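Re: [sim-demos] Episode counts and start poses for the screwdriver task

Negin Ghorbani wrote:
> I've gone through the first batch from Mollby and I have three
> problems with it. The start poses are bunched up, the operators
> close on the tool at very different points along the body, and I
> can't tell from the episode notes which runs were thrown out and
> which were kept after a regrasp. Before we record the next 100 I'd
> like us to agree on the rules in writing. Also, can someone say
> whether the wrist view is meant to be the main input or a second
> one? The config says one thing and the readme says the other.
>
> Negin

Negin, all,

Last question first. The wrist view is the main input for this task. The readme is out of date and I will fix it when I merge the Gamier branch. The overhead view is still recorded, but the training config drops it unless you set the flag. If you have been reviewing only the overhead clips, please go back over at least a few episodes in the wrist view. Small errors in approach angle hardly show from above and are plain at the wrist.

On the batch itself, I agree with you on the first two points and partly on the third. Proposed rules follow. Where I say "tool" I mean the electric screwdriver. The other objects in the Brandão set have their own sheet and I am leaving that alone for now.

1. Start pose of the tool

The reset script draws the tool's position from a square that is too small, and it draws yaw from a narrow band on either side of a single value. That was my doing. I set it tight while debugging contact and did not open it up again. The new version draws yaw from the full circle and position from the whole reachable part of the table. Draws that put the grasp region out of reach are rejected and redrawn before the episode starts, so operators should not see them. If you do see one, abort and log it as "reset", with no attempt made.

A tool that runs partly out of the wrist view at the start is allowed. I know there was a request to filter these. I would keep them. The policy has to learn to move toward a tool it can only partly see, and if every episode opens with the whole body in view it will have no examples of that. What I do want is a limit: either the nose or most of the body must be visible in the first image. The start below passes, with the nose and shaft in full view and the rear of the body outside the left border.

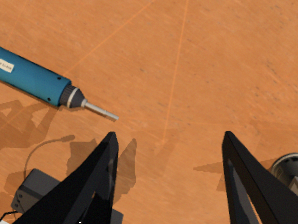
2. Where to close

Grasp on the cylindrical body, behind the ring at the base of the nose. Do not close on the dark cone. It is tapered, the contact solver pushes the tool forward out of the fingers, and the operator then spends the rest of the episode chasing it. Do not close on the shaft under any circumstances. In the first batch 9 episodes had a grasp on the cone that held long enough to count as a success, and those are the ones I would most like out of the training set.

The fingers should be fully open before the descent begins. Line up the gap with the body first, at height, then go straight down. Several operators rotate and descend together. It is faster and it looks fine on replay, but the resulting action traces are hard to fit and differ a lot between people. I would accept slower episodes to get one habit across the whole set.

3. Regrasps and discards

My proposal is as follows.

- One regrasp is allowed. Keep the episode and tag it "regrasp".
- After 2 regrasps, stop and discard.
- If the tool rolls before first contact, discard and tag "physics".
- If the operator's own input drops out, discard and tag "input".

Discarded episodes stay on disk with their tag. Please stop deleting them. Negin's point about the notes comes from this: the Mollby group removed failed runs by hand and renumbered what was left, so the episode index no longer matches the seed list. I can rebuild most of the mapping from the stored tool poses, but not for runs that were deleted outright.

I part ways with Negin on one thing. I don't think regrasp episodes should be held out of training by default. They contain the only recovery behavior we have. I would train with and without them, on the same seeds, and look at the difference before deciding.

4. Rendering

Leave the shadows on. Someone asked to turn them off because the arm and gripper throw a lot of dark area onto the table and it sometimes falls close to the tool. We would only have to put them back later for transfer. The light direction should vary per episode, and at present it does not. Rikarance has a patch for that which I have tested on one machine. It adds a little to the render time - not enough to bother an operator.

Table texture stays fixed for this round. I would like to vary it too, but if we change start poses, lighting and texture all at once we won't know which one did the work.

5. Order of work

I will push the reset script and the tag list first. Please do not record anything new until the tag list is in, as old clients will write the notes without the tag field and will not warn you. After that, each operator records 3 practice episodes, which Negin or I will look at before the rest go ahead.

Objections to items 1 to 3 on the list, please, and not in private mail. If there are none by the end of July I will copy them into the task sheet as they stand. Item 4 can wait for its own thread.

--
To leave this list or change your delivery settings, contact the list owner | Copyright remains with the authors of each message | Back to top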